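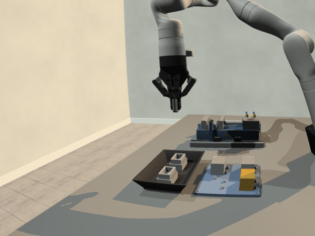 The robotics class at Stoston Community College has moved into the last stretch of its spring project, and anyone who has walked past the upstairs computer lab after supper lately will know it, because the lights have been on and the door has been propped open and there is usually somebody cheering (or groaning) at a screen.

The class has 23 students this term, which is the most it has had since it was first offered, and they are working toward the Urer Challenge, a yearly contest in which school and college teams program a robot arm to do a job of work from start to finish without any help from a person. The whole thing is done in simulation. Every team gets the same room, the same table and the same parts, and what they turn in is the program that runs the arm.

The job sounds simple enough when the students explain it, and they are very happy to explain it. Small hollow parts have to be picked up from an open tray and taken over to a vise at the back of the table, and there are blocks and pegs on a blue plate that come into play in the later rounds. A person could do it with one hand while talking on the phone. Teaching an arm to do it, over and over, with the parts starting in a slightly different spot every time, has kept the class busy since January. 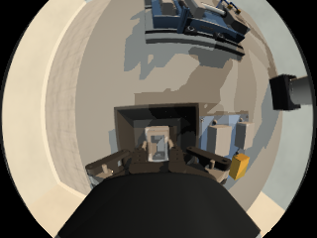

A hollow part held between the fingertips, with the open tray just beyond.

Stoston has split its students into small crews, each with its own piece of the problem. One crew looks after the path of the arm as it swings across the table. Another handles the vise, and a third does nothing but study the grip, which they will tell you is the best job in the building. They all come together on the program they have named Flurkero – the name began as a typing mistake in the very first file, and by the time anyone thought to fix it the whole class had grown fond of it and there was already a sticker.
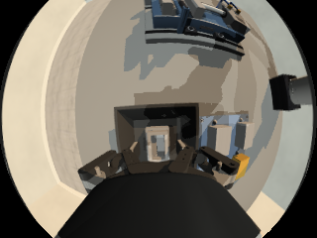 Practice for the grip crew means running the same pickup again and again, changing one small thing and then running it again, and writing down what happened in a shared notebook that is now fatter than the textbook. Much of the talk this past month has been about how wide to open the fingers. With a part standing in the tray and a fingertip on each side of it, there is a bit of daylight left and right, and the students have been arguing in a friendly way about how much of that daylight they can afford. Too little and a part that starts a hair off center gets bumped before it can be gripped. Too much and the fingers have farther to travel, and all those moments add up in a timed round. The shadows get a share of the blame as well. One side of the tray can be nearly black while the other is in plain light, and the crew would like the program to cope with both.

The class set itself a target of 600 full practice runs before the contest, and it is well on its way. A chart on the lab wall gets colored in with marker at the end of each session, green for a clean run and orange for anything else, and there has been a good deal more green on the lower rows than on the upper ones. The best streak so far stands at 31 clean runs one after another, which called for pizza.

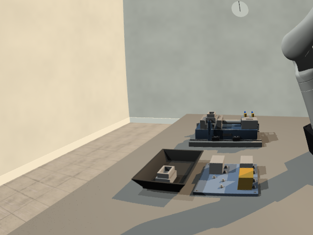 Not every student came in knowing how to program, and the class has made room for that, too. Several are in the nursing and welding programs and signed up because it fit their schedule or because a friend talked them into it. The welding students turned out to have strong feelings about how a part ought to sit in a vise, and the rest of the class has learned to listen to them! Newcomers are paired with a second-year student for the first few weeks, and after that they are expected to break things on their own.

A friendly warm-up against Oyelaran Technical Institute is set for the end of March, with both classes running their programs on the same set of starting layouts and comparing scores afterward. Oyelaran won last year's meeting and has been very gracious about it, and Stoston would dearly like the chance to be just as gracious this time around.

The Urer Challenge itself takes place in April. The college will show Stoston's rounds on the big screen in the student center, starting at 6 p.m., and everyone is welcome, including children. There are 50 chairs and plenty of floor. Cookies and coffee will be on the side table, and students from each crew will be on hand all evening to answer questions about Flurkero, the vise, the fingers and anything else visitors care to ask.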